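22nd January. Hand-held pair, left unit, jaw position dropout

Session on the soft-surface task (five items on the blanket, pink box on the left) stopped at episode 36. Left unit reported jaw width stuck at 70 mm while the fingers were visibly closing. Right unit normal throughout.

First thought was the Vikala encoder board, same as in July. Swapped it for the spare from the Jevar kit. Fault came back within ten minutes, so the board is cleared and has gone back in the drawer with a green tag.

Log review. The width signal freezes for 30 to 100 ms at a time, then jumps to the correct value. No checksum errors. The recorder holds the last good sample and does not flag it, so the replay shows fingers standing open and then snapping shut. Anything trained on that would learn a bad grasp. This is the part that worries me more than the hardware.

Bench test with the unit clamped: no dropouts over a full set of open-close cycles. Same test with the wrist rolled inward: dropouts on nearly every close. Cable to the encoder is pulled tight at the strain relief in that posture. Lotte Geerts flexed it by hand while I watched the trace and could produce the freeze on demand. Replaced the cable with the longer Meijer one and left a service loop behind the body. Clamp test clean in both postures.

Back on the blanket for a check run. Pinch on the plush gives a slower width curve than the egg, as expected for something that compresses. The yarn is still the awkward one: the pads can close on a few outer strands and the width reads as a full grasp. Not a fault in the sensor, but the success label should not depend on width alone. 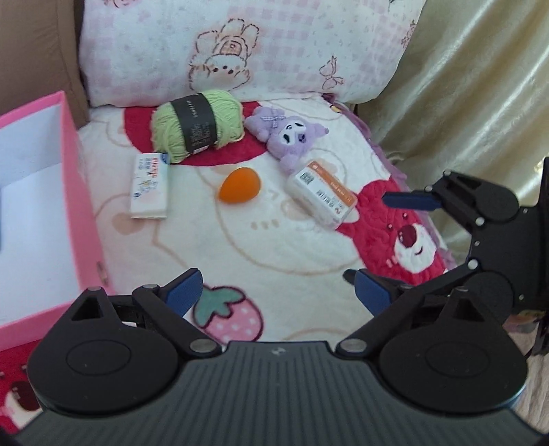

Fingers apart above the blanket, second unit at right.

Disposition of data: episodes 1 to 36 from the left unit are quarantined on the Luvinitz drive. Right unit data kept, but do not use it for two-handed training until the matching left files are sorted.

To do:
Recorder to write a stale flag when the width sample repeats its timestamp. Lotte has the branch.
Rerun the July files through the same check.
Fit the longer cable to the right unit too. One on order.
Add the rolled-wrist posture to the pre-session test. Clamp test alone passed a bad cable.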